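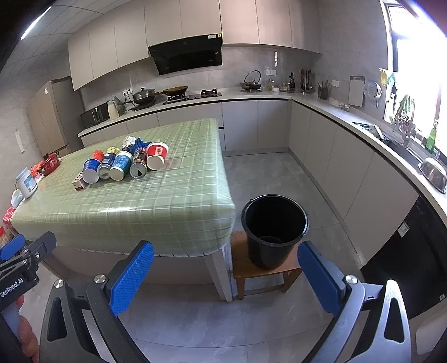

Canettes et gobelet couchés sur la nappe à carreaux

Zevarano, vous en avez pensé quoi ? (sans spoilers svp)

tadhg_ng
Vu hier en avant-première. Comédie musicale de presque 2h30, tout en plans longs. La première chanson sur le ferry, superbe. Après ça patine. Le frère disparait de l'histoire pendant une heure et revient pour un duo, bon.

Liis T.
Pas d'accord du tout. Le duo c'est LE moment du film. Les deux chantent à côté, la voix qui casse, et on s'en fiche. Revu une deuxième fois, pleuré pareil.

mollel82
Chanter faux exprès pendant 9 numéros, non merci. Dans Skirnlow, son film d'avant, les acteurs savaient chanter au moins. Et l'orchestre couvrait pas les paroles.

Liis T.
Skirnlow c'était doublé de A à Z !! là c'est du son direct. Ça change tout

mollel82
Ça change que j'ai rien compris aux paroles oui

dragica_d
Chez nous salle de 30 places, son pourri, donc je peux pas juger le mixage. Par contre les couleurs... le numéro dans la gare avec les parapluies, magnifique. La fin m'a laissée froide - trop longue, trop de neige.

Milovan
Question bête, c'est quoi l'air que la mère fredonne dans la cuisine ? Pas trouvé sur la BO

tadhg_ng
C'est le thème d'Evar, mais au ralenti. Il revient au générique avec les cuivres. Piste 5 je crois, à vérifier

Milovan
Ah oui exact, merci. Jamais fait le rapprochement

mollel82
Donc même le thème principal on le reconnait pas. CQFD

Liis T.
T'es de mauvaise foi là. Un leitmotiv ça se cache, c'est le principe

dragica_d
Pour revenir au film, quelqu'un sait s'il passe en VO en avril ? Ici que de la VF, les chansons sont sous-titrées mais pas les dialogues chantés, c'est bizare

tadhg_ng
Le Dimitrov le garde en VO, séance de 21h. Prends plutôt le balcon, l'écran est très large et au premier rang on rate la moitié des danseurs

dragica_d
Top merci. J'y retourne pour les parapluies alors. Je partirai avant la neige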